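# Edska Bar Stand for Manual Pipettes

Linear bench stand, blue bar on light grey legs. Holds up to 4 single-channel manual pipettes. Sold by Stoltow Laboratory Supply to schools, colleges and small labs.

**Colour:** blue / light grey
**Capacity:** 4 manual pipettes
**Bar length:** 30 cm
**Bar diameter:** 22 mm
**Warranty:** 5 years
**Supplied:** flat, with hex key and instruction sheet

## Overview

The Edska is a plain horizontal bar on two end supports. Pipettes hang from the bar by the finger hook and stay vertical, with the tip end clear of the bench. There is no carousel to turn and no numbered position to return a pipette to. Slide them along the bar to wherever suits the job.

We have stocked carousel stands as well, and still do. They hold more pipettes in less bench space, and for a shared room with a full set of volumes they are the better buy. The Edska suits a bench where one or two pipettes are in use through the day and the stand gets pushed back against the wall between jobs. It is long and shallow, so it fits behind glassware and leaves the front of the bench free.

The bar accepts any manual pipette with a curved finger hook wide enough to pass over 22 mm. That covers the full Sokol manual range and most other single-channel models. Measure the inside of the hook before ordering if your pipettes are an older pattern. Pipettes with a short or straight finger rest will not hang securely and need the clip-on adaptor listed under Accessories.

Multichannel pipettes are not supported. The wide lower section swings against the leg on one side and against its neighbour on the other. Electronic pipettes can be hung if the hook fits, but the stand has no charging contacts. 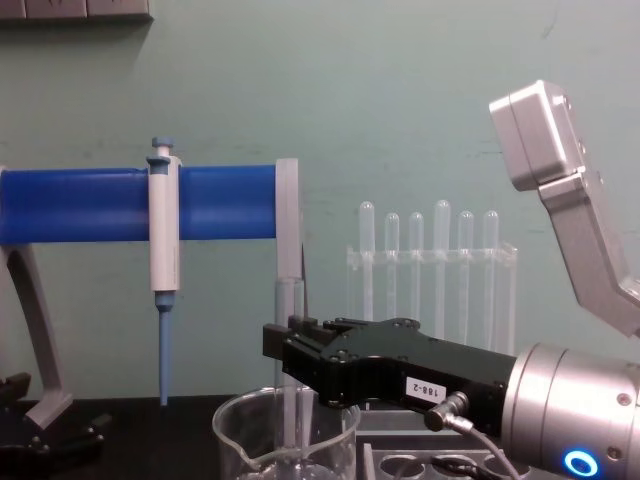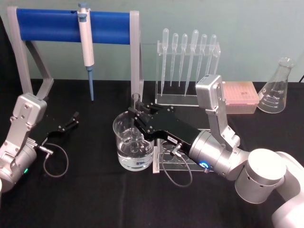 Set the stand up with its long side parallel to the wall and leave enough room in front for the beaker or reservoir you are drawing from. The legs splay at the foot, and it is the feet that decide how close other items can sit. A tall rack goes beside the stand, past the end of the bar, and is easiest to reach there. The clear acrylic rack by the wall is placed that way, with its six pieces upright in a row and nothing hanging in front of them. A glass beaker can stand forward of the right-hand support without getting in the way of the pipette on the bar, as long as whatever is standing in the beaker is not so tall that it catches a sleeve on the way past.

## Assembly

Allow a few minutes. You need the supplied hex key and a flat surface.

1. Lay the bar on a cloth and push an end support onto each end until it stops.
2. Turn the supports so the feet point the same way and stand the assembly upright.
3. Check that all feet touch the bench. If the stand rocks, loosen one support, press down on the bar and let it settle.
4. Tighten both hex screws from underneath. Firm finger pressure on the key is enough – overtightening will mark the bar.
5. Fit the pads to the undersides of the feet.

The stand can be used on a bare bench or on a bench cover. On a loose fabric cover, smooth out any folds under the feet first and recheck for rocking.

## Using the stand

Hang the pipette with the plunger button above the bar and the barrel straight down. Approach from the front and let the hook take the weight before you let go. With two or more pipettes, space them so you can get your whole hand around one without touching the next.

With an odd number of pipettes, put the heaviest nearest the middle. The stand will not tip with all four at one end, but it slides more easily when knocked.

Don't hang a pipette with liquid in the tip. Eject the tip first. Don't use the bar to hang tubing, wash bottles or clamps.

## Cleaning

Wipe the bar and legs with a soft cloth and mild detergent, then with 70% ethanol if required. Dry the bar before rehanging pipettes. The stand is not autoclavable. Bleach solutions should be rinsed off straight away, particularly around the end caps where liquid can sit.

The end caps pull off for cleaning. Replace them before use. A bar without its cap will let a pipette slide off the end.

## Accessories and spares

| Item | Notes |
|---|---|
| Clip-on adaptor | For pipettes without a curved finger hook. Sold singly. |
| End cap, light grey | Fits either end. |
| Foot pads | Full set for one stand. |
| Vukton drip tray | Sits between the feet. Lifts out for washing. |
| Replacement bar, blue | 30 cm only. |

The Vukton tray is made to the inside width of the Edska legs and will also fit under the older Stoltow bar stand. The older stand's bar and end caps are a different diameter and can't be swapped with these.

Pipettes, tip boxes, racks and glassware are not included with the stand.

## Ordering

Stands are sold individually or in class packs of 5. Class packs come in one carton with a single hex key, so ask for extra keys if several people will be assembling them. There is no charge for these.

Orders placed before noon leave our warehouse the same working day. Larger orders, including anything over four class packs, are sent by pallet and need someone on site to sign.

## Warranty and returns

The bar and legs are covered for 5 years against faults in manufacture. Pads and end caps are treated as wearing parts and are not covered, though we will replace any that arrive damaged. Unused stands can be returned within 30 days in the original carton. Keep the instruction sheet, as the batch number is printed on the back and we will ask for it if you make a claim.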